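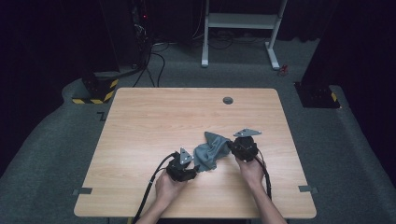 Cladstead Cloths: Questions We Get a Lot

How should I fold my cloth?
Flat first, folded second. Most people start folding while the thing is still a heap, then blame the cloth when it comes out as a trapezoid. Lay it on a table, pull the corners out, smooth from the middle and then fold it in half.
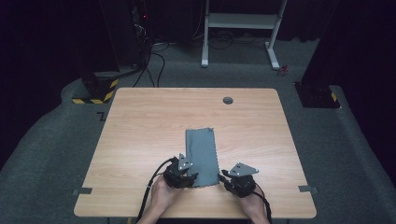 Gray cloth laid out lengthwise, one small crease left near the corner.

Why are the edges wavy?
They're pinked, meaning cut in a zigzag to slow down fraying. A straight hem looks smarter for a month or two. We tried one on the Holzer cloth and got 14 emails, 13 of them about hems and one asking if we sold socks. (We don't.)

Is it gray or blue?
We get this every February, when people shop by lamplight. The label says gray. Your kitchen may have other ideas.

Do I have to iron it?
It's a cleaning cloth. You may iron it, and we won't tell your friends.

What's the difference between the Gorker and the Boren?
The Gorker is thinner and folds smaller. The Boren is thicker, soaks up more and will not stay in quarters unless something is sitting on it. Buy the Gorker for drawers and the Boren for spills.

How many washes will I get?
Kayode Igwe, who runs our wash tests, stops at 600 for the Gorker and 1,000 for the Boren. Skip the fabric softener – it leaves a coating, and then the cloth just pushes water around.

Can I return one I've used?
Unwashed, no. Washed, also no. If it arrived with a hole in it, write to us and we'll send another.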